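Subject: Re: [homearm] Gripper stops short on thin-walled cups
Date: February 22, 2024
List: homearm, the Trenis workshop automation list

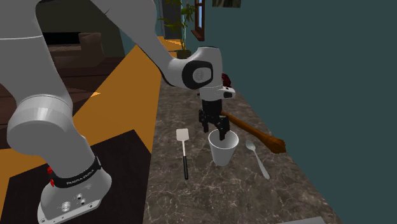
Kitchen world, simulated Franka arm, fingertips just inside the rim of the cup.

I have the render above from the current kitchen world, so I can answer most of this without guessing. My replies are inline.

> I am trying to reproduce the cup pick from the Banoment branch. The arm
> comes in from above, one finger inside the wall and one outside, closes,
> and stops before it touches anything. The log says the grasp succeeded.
> Then the lift runs and the cup stays on the counter.

The log line is misleading. In that branch "grasp succeeded" means the finger joints stopped moving before the timeout. It does not look at contact force at all. If the commanded width is larger than the wall thickness, the fingers reach the commanded width, stop, and report success. Check the value of min_width in your grasp file. The default was written for the rolling tool and the spoon handle, both of which are much thicker than a paper cup wall.

Set min_width to zero and let the force limit end the motion. Then change the success test so that it requires contact on both finger pads for 5 consecutive steps. I used one step at first and got false positives from a fingertip brushing the rim on the way down.

> I also see the cup slide sideways before the fingers close. Is that
> friction?

Probably not. Friction was my first suspect too, and I lost two evenings to it in December. Look at the approach pose first. The planner in that branch targets the center of the cup's bounding box, so both fingers come down over the opening. For a pick on the wall you need to offset the target along the closing axis by the rim radius. Use the rim radius and not the base radius. The cup tapers, and if you take the base figure the outer finger lands on top of the rim and pushes.

For a pick from the inside (fingers spread against the wall) the centered pose is right, but then you have to open after descending, and the controller in that branch cannot do that. It always ends a grasp with a close.

> Collision mesh: convex hull or decomposed?

Decomposed. With a convex hull the cup is solid as far as the physics is concerned. The render mesh will still show an open cup, and the fingers will stop at the rim plane or get thrown out of it. I split the wall into 17 pieces plus the bottom. Fewer pieces than that left flat spots which made the outer pad tilt. More made no difference that I could measure and slowed the step.

To check which mesh you have, turn the visual layer off and the collision layer on. If there is a lid on the cup, that is your hull.

> How many trials are you running per change?

400, with the cup position and yaw randomized and everything else on the counter left where it is. The failures that remain after the changes above are mostly the spatula side, where the planner picks a wrist angle that sweeps the fingers across the handle. I have added the spatula as an obstacle with a small margin. That also removes some good solutions, and I have not found a margin I like.

For anyone who wants to compare runs, use seed 1559. Results from other seeds are fine but please say which one you used. Two people posted numbers last month with no seed and I could not do anything with them.

> Do you think any of this carries over to the real arm in the
> Rirnuvthorpe shop?

Partly. The approach offset and the two-pad contact test should carry over as they are, allowing for the fact that the contact test needs to be rebuilt on measured width and motor current. The force limit will not carry over. A rigid cup in simulation takes any squeeze you give it, and a paper one will fold. Start low, with an empty cup, and raise the limit until the lift holds.

The counter height also needs measuring again before anyone runs it on hardware. In the kitchen world the mounting platform and the counter top are set by two separate constants, and the shop bench matches neither. Anyone who copies the descent depth straight across will drive the fingertips into the bench. Put a floor on the z target in the controller itself – do not rely on the planning scene for it.

> Last thing, does the Sukprasert patch fix the joint limit warnings?

It hides them. The warnings come from the wrist running close to its limit when the cup is near the far end of the counter. The patch clamps the target and carries on, so you get a pose that is slightly wrong and no message. I would leave it out and reject those start positions when you randomize.

My grasp file and the decomposed cup are in the list's file area under kitchen/cup. The spatula obstacle is in a separate file so you can leave it off. If you still get a lift without the cup after setting min_width, send the finger width and pad contact traces for one failed trial, starting from the end of the descent.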